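Condensation on the inside of the spare room windows
Posted in Home and Repairs, Drulton area

We moved into a 1960s flat in Drulton last March and the spare room windows run with water every morning. It's the only room I can work in, so I have a table in there and I'm at it most of the day with the door shut.

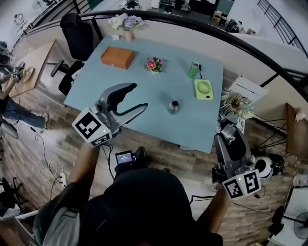
The heating is on low from 7am. There is one trickle vent, painted over by whoever had the place before. I've been quoted 600 pounds for a wall fan and I'd like to know if there is something cheaper to try first.

Otik

Scrape the paint out of that vent before you spend anything. A craft knife and a stiff brush will do it. Then get a humidity meter and leave it in the room for a week. If it stays above 60 per cent with the vent open, you need more air moving.

Leave the door open when you finish for the day, and keep furniture a hand's width off the outside wall. I paid 19 pounds for my meter and it is still going.

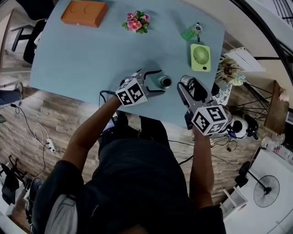
Gavrilă

Agree about the vent. I would also check the window seals, as mine had gone and no amount of airing helped. New ones came to 38 pounds. A decent dehumidifier is under 200 if you still need it. Don't dry washing in there.

Paren

Same problem here, just wipe it off with a towel.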